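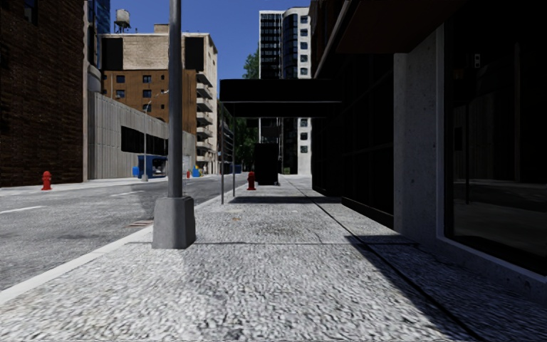 Jun 22, 2024 | by Drakthorpe Robotics Club
Filed under: Student Projects

1/ Our sidewalk delivery project is in simulation until the fall. The planner is in its third version and we call it Sarnico.

2/ Each test is a 200 meter route down one city block. Sarnico finished 8 of 11 last night. The other three ended at the curb.

3/ Next job is curb detection. We lowered the speed limit in February and it didn't help much. Logs go up tomorrow.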